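3.2 Room surfaces and lighting

The survey at Horkcombe covered the open office on the upper level, where lighting and floor finish were recorded together. The ceiling is white with exposed beams and channels. Fluorescent tubes hang along the central beams and again on the right side, and a round recessed fixture serves the left section.

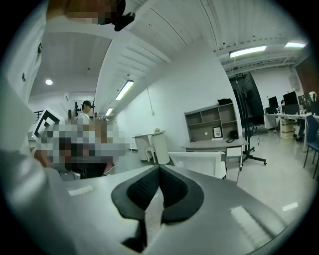
Figure 4. Office interior with ceiling beams, tube lights, and white central wall.

Furniture along the central wall is light in color and low, including a round pedestal side table and a small potted plant. Reflected glare was rated at floor level on the five-step scale of Mahrous and Tazi. The dark green area is glossy and scatters the ceiling lights into bright patches. On the light gray tile the reflections are long and white.

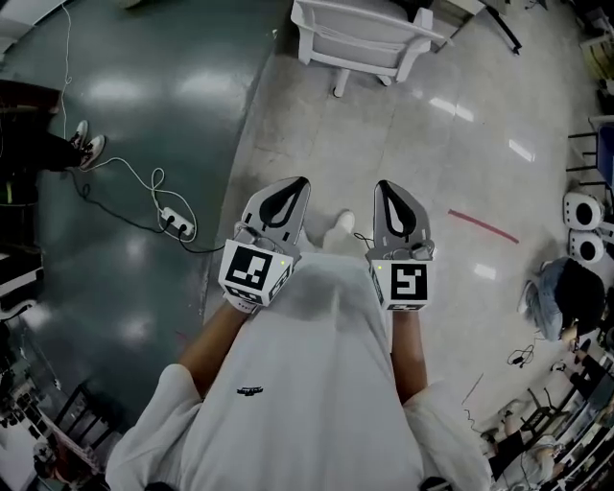

Figure 5. Curved boundary between dark green floor and light gray tile.

The two finishes were rated separately, and ratings taken within 9 inches of the boundary were excluded.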